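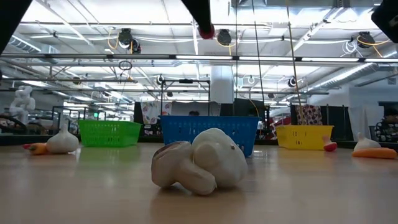 Gronow wrote back overnight to say they had the same kit on trial in the spring and would take it again, but only with the hosted training left out. They found the upload slow and the support good, and they asked us to look hard at how it copes with round items before we sign anything.

Print | E-mail this page
Search notebook Go

June, Funel trial, second entry

Noted, and round items moved up the list. For anyone who hasn't followed: Funel is the starter kit from Stistero. You get the sorting task, the recording software and a training service at their end. You record, they train, you get a model back and run it on your own arms. The trial is free up to 300 recordings. After that the training service is £2000 for the quarter, and we have to say yes or no before the trial runs out.

Setup

Baskets in a row, toy veg out on the table. The task sheet is two pages and clear enough. It leaves the start positions to the user, which I don't like much. I have been moving things between recordings by hand and writing nothing down about where they went. If we carry on we should have a marked sheet to put under them, or at least a list.

The recording software installed without trouble on the bench machine. Camera names have to match theirs exactly, including the underscore, or it records nothing from that camera and gives no warning. Lost the first part of the morning to that. Have told Stistero and they say it will be fixed in the next release.

Recording

Used up the full allowance. Their checker accepted 260 and sent the rest back. The reasons given are short: "idle", "out of view", "no release". I went through the rejected ones and agree with most. The "idle" ones are harsh — a pause while the operator thinks is enough to set it off, and the person driving the arms does need to think sometimes. There is a threshold in the settings file but it isn't in the manual.

Mushroom is the awkward one to pick. Lying on its side it can be taken by the stem or by the cap, and our operators do it both ways. I suspect the model will want one or the other. Propose stem only for the next batch. Carrots are easy if you come at them across the middle. Garlic I would put between the two.
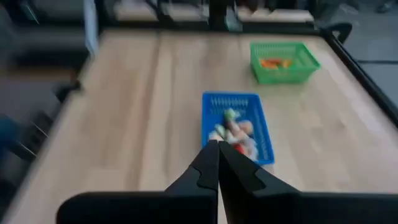
Wrist camera, fingers nearly closed, blue basket ahead.

Wrist camera

Blur is the main thing I would raise with Stistero. Table and baskets smear when the arm moves at the kit's default speed, and the toys in the basket turn into patches of colour. You can still tell red from green but not much about shape. Exposure is set to automatic out of the box. Tried a fixed shorter one in the afternoon, haven't gone through those recordings yet.

Delay from camera to log is 107 ms on our machine. Stistero's support thinks that is high and suspects the hub. Will try the camera straight into the back of the computer.

Against the Siregar software

We still have the Siregar recorder on the other machine. It is uglier and has no checker, but it does write the start time of every camera separately, and I missed that today. Export from Funel into the Siregar format works one way only. Worth knowing if we ever want to leave.

To do

- fixed exposure, compare wrist recordings side by side
- camera off the hub, measure the delay again
- ask Stistero for a price on the recorder and checker without training
- mushroom by the stem, tell both operators
- reply to Gronow, ask which release they had

First model is due back from training tomorrow evening. Leave the bench as it is until then please — same baskets, same lights.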